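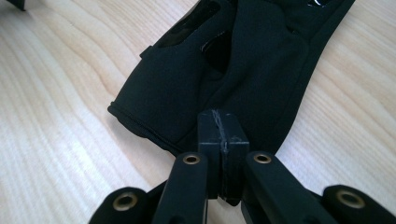

# Lost gloves at the school of Ronham: how to describe, store and return them

Project report by Niloufar Hosseinzadeh and Gwenaël Rolland

## 1. Why we chose this subject

Every winter the lost property shelf in our building becomes full of gloves. Most of them are black and most are single. When a student comes to ask for one, the person at the desk must open the whole box and search. We wanted to make this search shorter.

The office let us read its old notebook. It has 376 entries for gloves, and the most common entry is only two words, "black glove". With such a note it is not possible to tell one glove from another.

## 2. Method

We worked on a clear table, with one glove at a time. Each glove was laid flat, and we wrote a card for it before we put it in a bag. At first we wrote free sentences, but Gwenaël's cards were long and mine were too short, so we agreed on 4 fields:

- material (how it looks and how it feels)
- cuff (edge, stitching, any elastic)
- tabs, loops or labels
- parts with a different surface

The size is not a field. We tried to measure the gloves, but soft fabric gives a different result each time.

## 3. A card in detail

For a plain black glove the cuff was the most useful part. On the matt black one, the edge is neatly finished and a line of stitching follows the rim. A little above it there is a small rectangular tab in black, perhaps a loop. Two darker places have a shine which the rest of the fabric does not have. We were not sure how to name them, so on the card we wrote "shiny areas, two" and left the purpose open.

The fabric was a longer discussion. Niloufar wanted to write "neoprene" and Gwenaël preferred "knit". In the end we wrote "soft, a bit stretchy", and we made a rule that a material is named only if a label says it.

## 4. Storage

We compared the Nerel bags, which are transparent, with the paper envelopes from Pruvost that the office had already. The envelopes are cheaper but one must open them to look inside. We kept the bags and fixed the card behind the glove, with the text to the outside.

## 5. What is still to do

The cards are in English only. We would like to add a French version before March, and to ask the desk if the field for tabs is really used.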